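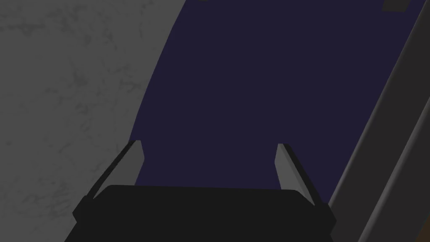
My placement in the autumn term was at Traten, a packing depot on the edge of town, and I went there to find out what happens to people's days when part of their work is handed over to a machine. The depot was getting ready to bring in a robot arm for the returns bench, and before anything was bought or bolted down the whole job was being tried out on a computer model. A lot of my first mornings went on sitting beside the bench staff while they looked at the model from the gripper's side, with its two grey fingers standing open and nothing between them but a dark blue surface beyond. I had expected them to be bored by it, but they had plenty to say! One packer, with years on that bench behind her, wanted to know how it would get on with a bag that sags in the middle, and I wrote that down as my first proper question.

The software is called Villel, and the returns bench is known to everybody as Karras, after the firm that used to have the building (it took me two weeks to work out that Karras wasn't a person). There are four people on the bench. Their job is to take back goods, look them over and put them in the right place, and up to 142 items come through on a busy shift in December.

I talked to all four, usually over tea. What they were looking forward to was an end to the lifting and reaching, as three of them have had sore shoulders. What worried them was the checking. They were afraid of ending up as minders, standing by and waiting for something to get stuck, and I think that is a fair worry, although the supervisor felt the judging of damaged goods would stay with people for a long time yet. 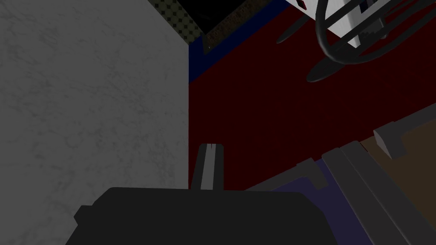
Figure 2. View from the Villel model, with the gripper at the bottom and a white box-like object behind black rods at upper right.

We used views like Figure 2 in a small workshop at Mimarley, the training room upstairs. The staff were asked to say what they would do next if the job were theirs, and the answers were much richer than the written job sheet, which only says "pick and place". I would have liked a second workshop but the Christmas rush got in the way.

Report handed in 30 Dec 2019.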